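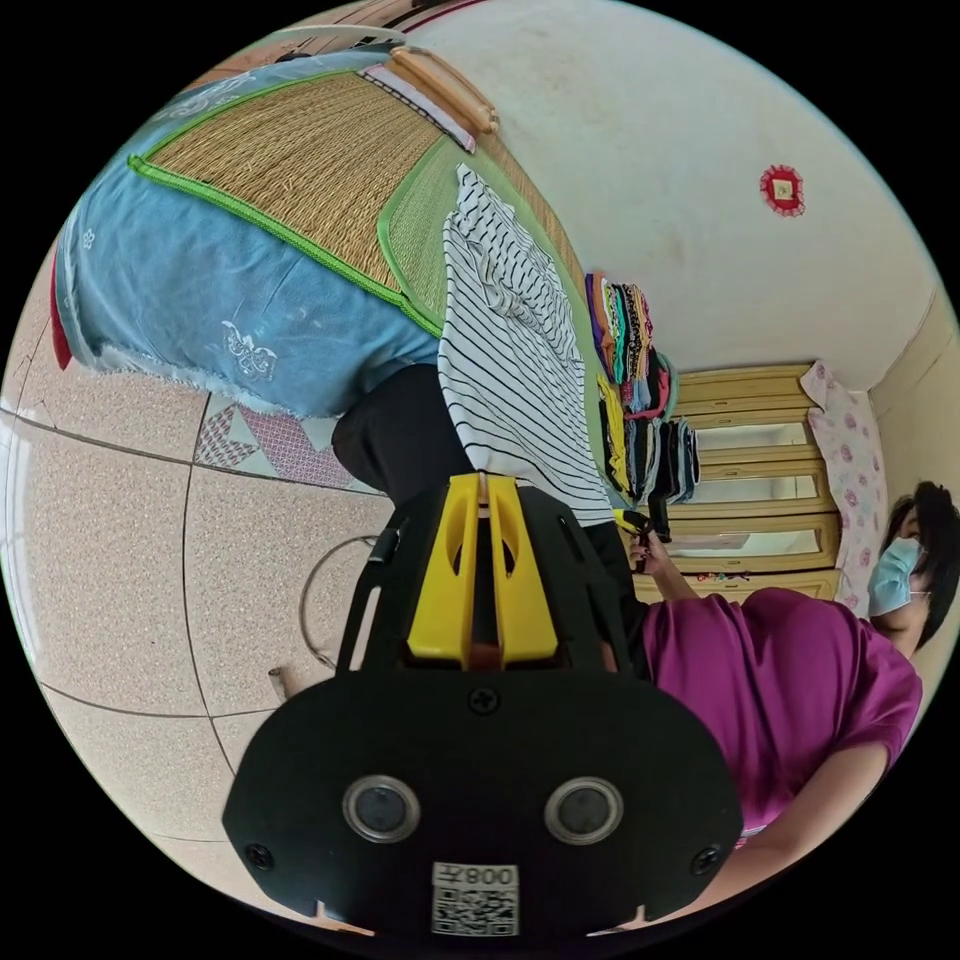 Most complaints about hotel laundry begin with the wash and end with the linen store, according to the operations manager of Tremel, a contract laundry at Betthorpe. The plant handles 2,000 pillowcases on a full day, and she has run it for eleven years. Clothing is a smaller line, and a harder one. A magenta short-sleeved shirt is the sort of garment she would keep apart for its first few washes. "Strong reds and pinks give up dye early on," she said. "We wash them at thirty degrees, half load, and test the rinse water."

The works moved to metered dosing last July, using a controller supplied by Prurum. Before that, detergent was measured by hand at each machine. Rewash stood at 852 pieces in the month before the change and at 604 in the month after. She does not credit the controller with all of it. The water softener was replaced in the same week – "bad planning if you wanted a clean comparison". 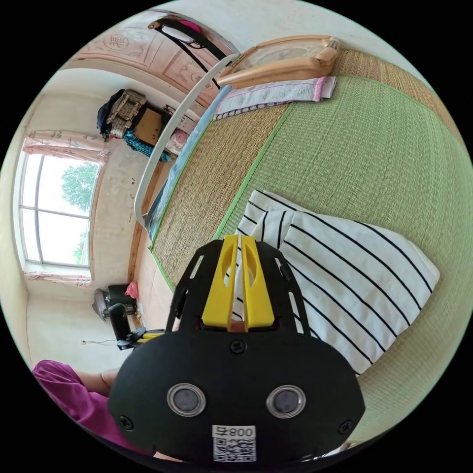 Striped bedding is sorted separately at Tremel, and the reason is greying. White cotton picks up loose dye and fine soil from the bath, and the eye finds it sooner when there is a dark colour alongside. On a white pillow with black stripes, she said, the ground looks dull well before a plain one would. "The stripe is your reference. You can't hide anything next to black."

Her limit for such pieces is forty degrees, with no chlorine bleach and a cool final rinse. Pillows themselves are washed only on request, two to a drum, and dried twice with a rest between. The Cruzado dryers have a moisture sensor, but it reads the cover and misses the filling, so staff weigh each pillow before and after.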